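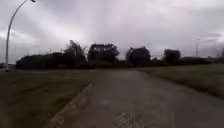
# How often should I pump up the tires on a commuter bike?

**droltska_rides**

I got back on a bike in September after a long break and I'm doing 5 miles each way, mostly paved paths with some gravelly bits. The guy who sold it to me said to top up the tires "when they feel soft" but I honestly can't tell what soft is. Is there a normal schedule for this?

## antwi_spokes

Once a week is plenty for regular commuter tires. Skinny road tires want it more like every two or three rides, and big fat ones can go a couple of weeks. All inner tubes lose a little air just sitting there, so a bike parked in the garage all month will need a top-up too.

Forget the thumb squeeze. I squeezed my tires for years and I was way off every single time -- then I bought a floor pump with a gauge and found out I'd been riding around half flat. Look on the sidewall for the pressure range and start in the middle of it. If you're on the heavier side or you carry a laptop and lunch, go up a bit. If the ride rattles your teeth, come down a bit. I run my back tire firmer than the front because that's where my weight is.

Coarse old asphalt is where I notice it most. With too much air in there I feel every pebble in my wrists, and loose stones get skittery under the front wheel.
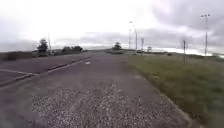
## werusgate296

Weekly, same as above. Get a pump.

## Bredadby Bike Nut

Agree with the weekly thing, but I'd add that if you're losing a lot of air in a few days, that's a slow leak and pumping won't fix it! I ignored one for a whole summer, don't be me. My routine when a tire keeps going down:

1. Check the valve first. Spit on the tip (gross, works) and watch for bubbles. On the skinny kind of valve, make sure the little nut is screwed down.
2. Spin the wheel slowly and look for anything stuck in the tread. Glass and tiny wire bits are the usual ones. Gravel mostly just sits in the grooves, but I flick it out with a key anyway.

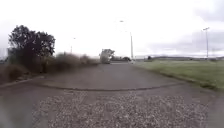

3. Pull the tube, pump it up till it's fat, and hold it in a sink of water. Mark the hole with a pen before you let the air out -- I've lost mine more than once.
4. Run your fingers around the inside of the tire, carefully, before the tube goes back in. Whatever made the hole may still be poking through.

Patches are cheap and I've had one last me 500 miles so far.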